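Search this blog
Type and press enter

Writing by hand again

In April I bought a paper notebook and decided to write one page every evening by hand. Before that I had not written more than a shopping list for years. My first page was so ugly that I could not read it the next morning.

I grew up with another alphabet of habits, let us say. At my school we learned joined letters with long loops, and the teacher took away points if a loop was open. When I moved to Momlow, people at the office could not read my number one. They thought it was a seven. So I changed to capitals, and then to the keyboard, and the loops went away.

Now I write slowly, 10 lines and then a rest for the fingers. Capitals are still easier on a board or an envelope — I keep the loops for the notebook.

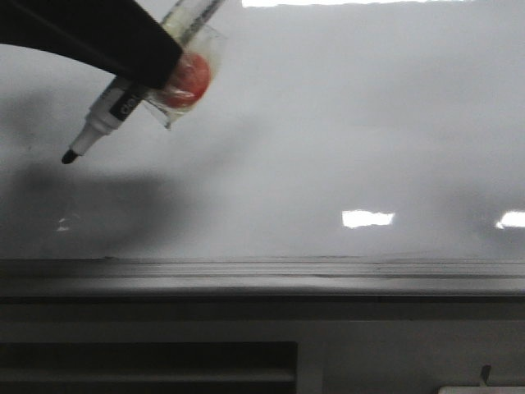 Gwenaël Le Goff wrote to me that I should stop worrying about the beauty and look only at the spaces between words, as a page with even spaces can be read even if the letters are poor. I tried it for two weeks. The letters are the same, but my sister could read my last card to her without telephoning me.

The only thing I have not solved is the letter "r". In the middle of a word it becomes a small hill and nothing more. If you have a good way to join it after "o", please write it below.

2 comments

Zofia Głowacki
For "or" I lift the pen. It is cheating but it works.

Hugo Coste
My ones are also sevens for everybody here. I gave up and write the word.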